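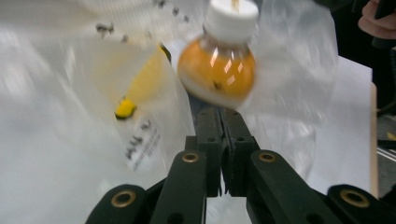
Fig. 1. Small bottle, white screw cap, orange contents, clear plastic bag.

Unit 4: Liquids, and Other Ways to Ruin a Suitcase
Practical Packing, evening course, Rundholm Adult Learning Centre

Bring last week's sheet on folding. If you have lost last week's sheet on folding, this is probably the unit for you.

4.1 Assume it will leak

A bottle is a polite agreement between a liquid and a cap. It holds well enough on a bathroom shelf, where nothing is asked of it. Put the same bottle under two pairs of shoes in the hold of a coach and the terms change. For this course we treat every bottle as a leaking bottle that hasn't got round to it yet.

The orange liquid in Fig. 1 could be anything from shampoo to salad dressing once it is on a shirt. Colour matters more than people expect. Clear liquids make a mess you can deny. Orange ones don't.

4.2 Caps

Screw caps are the best of a bad lot. Flip-tops open when leaned on, and everything in a suitcase leans. Pumps should stay at home, even the ones with a little locking collar.

To pack a screw cap bottle:
Take the cap off and wipe the thread. Dried product on the thread stops the cap seating properly.
Squeeze the bottle very slightly, if it is soft enough, and put the cap back on while squeezing.
Tighten until firm. You are not sealing a submarine, and you will want to get it off again in a hotel shower with wet hands.
Turn it upside down over the sink and wait 90 seconds. Most people in the room will want to stop at ten.

Don't fill to the brim. Leave a finger's width at the top for air.

4.3 Bags

The bag in Fig. 1 is on the large side for one small bottle, and I have no quarrel with that. A roomy bag can be twisted at the neck, folded over and tucked under the bottle, which gives the liquid a long and discouraging walk to the outside. A bag that only just fits gives you one seam and your good wishes.

Clear plastic beats coloured. You can see the puddle before you put your hand in it.

Crinkled is fine. Holed is not. Test an old bag by blowing it up and holding it to your cheek while you press — you will feel a pinprick long before you see one. Bags that fail go to shoes.

We will have two sorts on the table. The Dekeo ones are thin and twist well. The Plostia ones have a slider, about which opinions in the Sunday group were strong and not always kind. Try both.

4.4 Where it goes

Upright if the case will travel upright, along the hinge side if it won't. Never in the middle of the clothes "for padding". Padding is another word for blotting paper. Keep bottles away from books, chargers and anything you would have to explain to the person who lent it to you.

4.5 How much to take

A weekend does not need 300 ml of anything. Last term's class poured out what they really used over two nights and the highest figure was 56 ml, from someone with a great deal of hair. Decant accordingly, and label what you decant. Conditioner and sun cream look alike at six in the morning.

4.6 Exercise (in pairs)

Fill one of the Quartey travel bottles with water and a drop of food colouring. Cap it, bag it, wrap it in the white tea towel and put it in the practice case. Your partner then carries the case down to the car park and back by the stairs, without kindness. Unpack and inspect the towel.

Towels go in the blue bucket afterwards, whatever their condition.

For next time

Read the sheet on shoes. Bring one pair, clean, and any bags that failed the cheek test.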